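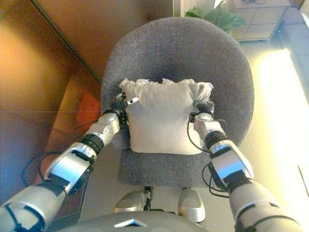
Figure 1. Gray upholstered chair, rounded backrest, with a square off-white cushion held over the seat. Fringe on the upper edge.

Pusora Chair and Cushion Set

Version 2

Contents

This set covers the placing of loose cushions on upholstered seats. It is maintained by Prullow and holds 400 short episodes. Each episode is stored with a text note and a row in episodes.csv.

Items

Chair. Gray woven upholstery, slightly mottled. The backrest is a broad rounded shell that wraps both sides of the seat. The seat front is a wide block with soft lower corners. Listed in the item table as chair_a.

Cushion. Square, smooth off-white cover, white fringe along one edge, thicker tassel threads at a corner. Listed as cushion_fringe. Two plain cushions, cushion_plain_1 and cushion_plain_2, have no fringe and are used in 40 episodes.

Task

The cushion starts away from the chair and is placed against the backrest. An episode is marked complete when all of the following hold:

the bottom edge of the cushion rests on the seat
the cushion leans on the backrest without support
the fringe, if present, is at the top

A cushion lying flat on the seat is marked flat. A cushion that slides forward after release is marked slipped, even if it stays on the chair. Small sideways offsets from the center of the seat are accepted and are not recorded.

Fields in episodes.csv

episode: integer, starts at 1
chair: item name
cushion: item name
result: complete, flat, slipped or dropped
fringe_edge: top, side, bottom or none
note: free text, may be empty

The fringe_edge field gives the final position only. For plain cushions the value is always none.

Labeling

Results were entered by one person at Pronero and checked by a second. Where the two disagreed, the second entry was kept and the first was moved to the note field. Creases in the cover are ignored. Tassel threads caught under the cushion are mentioned in the note but do not change the result.

Known issues

Gray tassel shadows can be mistaken for part of the chair fabric when outlining the cushion. The outlines in version 1 left out most of the loose threads; version 2 includes them where they are longer than 3 cm.

Notes written before July use "pillow" for all cushions. Search for both words.

Only one chair is covered. Results should not be applied to seats with a flat or open back.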